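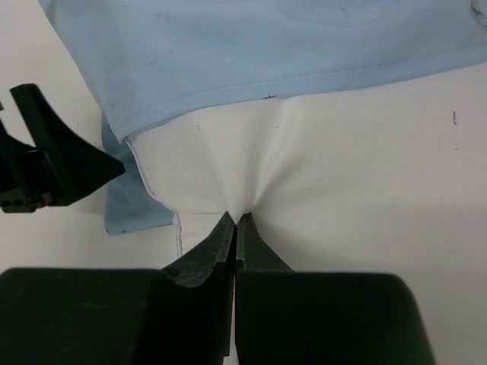 One respondent wrote that a thin piece is harder to fold than a thick one, "and it gets worse when the hem has gone stiff and the middle hasn't." Similar remarks came up in 34 of the questionnaires returned from the Nundville laundry. Most of them concerned light cotton and cotton blend pieces with a stitched hem. Towels were hardly mentioned.

4.2 Hems, seams and the first fold

We sorted the written remarks by the part of the piece they referred to. The largest group was about hems. A hem is at least two layers of cloth held by a line of stitching, and it does not shrink at the same rate as the single layer next to it. After repeated washing at 60 degrees the stitching line draws in and the cloth beside it ripples. A worker who lines up two rippled hems has to decide whether to match the corners and leave slack along the edge, or to match the edge and let the corners drift. Both methods were in use at Nundville, sometimes at the same table.

The second group was about side seams. Where a seam had been bound with a narrow tape, respondents used it as a guide for the hand and ran it between finger and thumb to find the next corner. Where there was no binding, they looked for the care label and worked out from there. Pieces with the label cut off were set aside more often than we had expected, and took longer to finish. 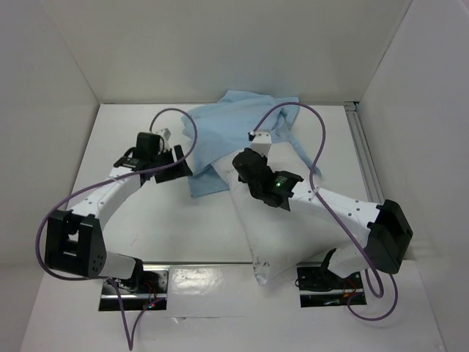
Does a piece have to lie completely flat before the first fold is made? In the Nundville trials it did not, provided the two corners used for the fold were free and the cloth between them was not twisted. Wrinkles in the middle of the piece mostly came out in the second smoothing stroke. A twist stayed in and showed up as a diagonal ridge in the finished stack.

We recorded the state of 417 pieces at the moment they were put down on the table. Each piece was given one of the grades in the Makhubela scale, from fully spread to fully bunched. We made one change to the scale. The original treats a turned-under edge as a wrinkle, and we scored it as a fold, as it has to be opened by hand before anything else can be done.

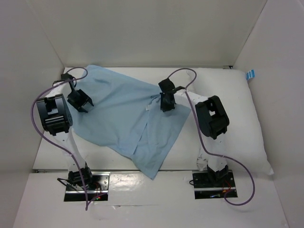 Figure 4. Light blue cloth on a white tabletop, with a gathered area and a narrow overlapping fold.

Overlaps of this kind are easy to miss. In a plain cloth of one color the only sign is a shadow line, and under the diffuse lighting used in the first round at Mirkonetti the shadow was weak. Two graders disagreed more often on overlaps than on any other feature. In March the lamps were moved to one side of the table, and agreement improved.

Bunched pieces were a separate problem. The usual approach was to find any free corner, lift it, and let the weight of the cloth pull the rest open. This worked well for small pieces, and

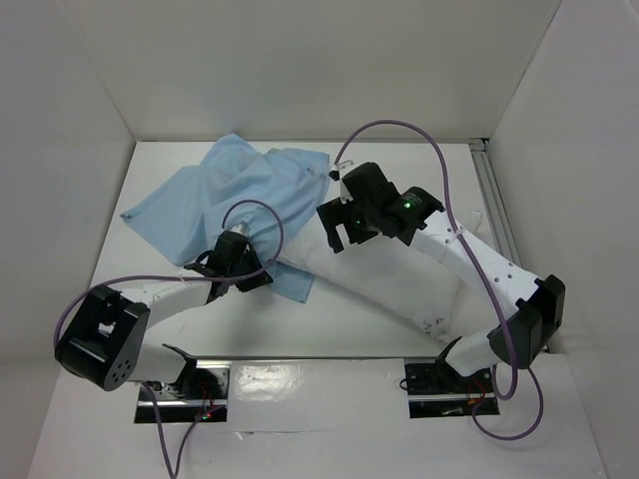
less well for larger ones, where the lifted corner tended to bring a second layer with it. Respondents then put the piece down again and looked for the opposite corner. We counted this as one attempt if the first corner was still held, and as two if it had been let go.

The Cliltel finishing treatment, applied to part of the stock, made no clear difference to the number of attempts. It did make the cloth slide more easily on the table, and several respondents disliked it for that reason. Results by size of piece are given in Section 4.3.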